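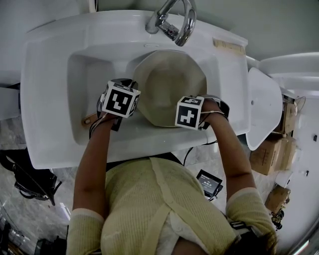 How to Wash and Block a Hand-Knit Sweater in Your Bathroom Sink

I have washed a lot of sweaters in a lot of sinks, and I still get a little thrill every time. You put in a finished piece that looks lumpy and a bit sad, with every uneven stitch on display, and a couple of days later you have a garment! The stitches settle, the lace opens up, the hem stops curling (well, mostly). If you've spent months knitting something, please don't skip this part. It's one evening of easy work and then a lot of waiting.

My directions are for wool and wool blends in an adult size. I've put notes for cotton and for superwash near the end, so read those first if that's what you have.

What you need

A clean bathroom sink or a tub that holds water
A bowl or jug for mixing the soap
Wool wash, or a mild soap with no bleach in it
Two or three big bath towels, old ones are fine
Foam mats or a spare bed
Rust-proof pins
A tape measure
The measurements from your pattern, written down where you can find them

I use Vakix wool wash because the yarn shop near me carries it and I like the smell. Any no-rinse wash will do. Baby shampoo works too, but you'll have to rinse it out.

Step 1. Measure before you wash

Lay the sweater flat and measure the chest, the body length from underarm to hem, and one sleeve. Write the numbers down. I skipped this on my first Flurkholm pullover and had no idea later whether it had grown in the wash or whether I had just knit it huge. (I had knit it huge.)

While you're there, weave in your ends but leave the little tails hanging, an inch or so. Wool moves when it's wet, and a tail you've trimmed too short can pop right out to the front. Trim them once the sweater is dry.

Step 2. Test for bleeding color

Reds, deep blues and anything hand-dyed deserve a test. Wet a scrap of the yarn, press it in a white paper towel and leave it there for 10 minutes. If the towel stays white, go ahead. If you see color, use cool water, keep the soak short, and don't walk away from it. For stripes or colorwork I toss a color catcher sheet in with the soak as well.

My worst bleeder ever was a burgundy from Unedine that turned the water the color of cranberry juice three times in a row. Gorgeous yarn. I'd buy it again tomorrow, but I'd never put it next to cream!

Step 3. Clean the sink

Wipe the sink out properly, including the rim and the drain. Toothpaste is the enemy, and so is any leftover cleaning spray. Rinse it twice. Take off rings and bracelets too, they catch on wet stitches and you won't notice until you pull.

Step 4. Mix the soak

Stir the wash into a bowl of lukewarm water first, then pour it into the sink and fill up the rest of the way. Your hand should feel neither warm nor cool in it. For a 400 gram sweater I use a small capful of wash. Follow the bottle if yours says something else, and go lighter if you have soft water.

Turn the tap off before the sweater goes in. Running water beating down on one spot is a good way to felt it.

Step 5. Soak

Push the sweater under gently and press until the air bubbles stop coming up. Then leave it alone for half an hour. No rubbing, no swishing, no wringing. I know it's tempting to help. Go make tea.

If the sweater needs rinsing, lift it out with both hands underneath, drain the sink, fill it again with water at the same temperature and press the sweater through it. Repeat until the water stays clear. A sudden change from warm to cold is what shocks wool, so check with your hand each time.

Step 6. Get the water out

Let the sink drain with the sweater still in it and press down with flat hands – think of pushing on a sponge. Then scoop up the whole bundle, supporting all of it, and move it to a towel. A soaked sweater is heavy, and if you pick it up by the shoulders the sleeves will stretch to your knees.

Spread it out on the towel, roll the two up together like a jelly roll, and stand on the roll. Yes, stand on it! Walk up and down in socks. Swap to a dry towel and do it again. The drier it is now, the less time it spends lying around.

Step 7. Lay it out

Put the mats somewhere with moving air and no direct sun. Lay the sweater down and pat it into shape, checking against the pattern measurements as you go. Start with the chest, then the body length, then the sleeves, and make sure the sleeves match each other. Nudge cables up with your fingertips so they stay plump. Pull button bands straight.

Plain stockinette rarely needs pins. Lace does, and so does a rolling hem. Leave ribbing alone, or pat it narrower than you want it, because stretched ribbing stays stretched.

Step 8. Wait

Two days is normal for a worsted weight pullover. In August mine have dried overnight, and in a damp winter I've waited four. Flip the sweater once the top feels dry. The underarms and the neck are always last, so check those before you put it away.

Notes on other fibers

Superwash wool grows when it's wet, sometimes alarmingly. Don't panic. Pat it back in as far as it will go, and if it's still too big, ten minutes in the dryer on low usually pulls it back. Try that on a swatch first.

Cotton and linen can take warmer water and more handling, but they hold on to a lot of it. Budget an extra towel.

Alpaca droops. Handle it as little as you can and never, ever hang it.

Acrylic won't really block with a soak. It will come out clean and a little softer, and that's worth doing anyway.

How often to wash

Less than you'd think. I wash mine once or twice a season and air them out in between. Always wash before storing for the summer, though, as moths love a sweater that's been worn. I fold mine around a lavender sachet, and the Kovács cardigan with the shawl collar gets its own cotton bag, since the collar creases if anything is stacked on it.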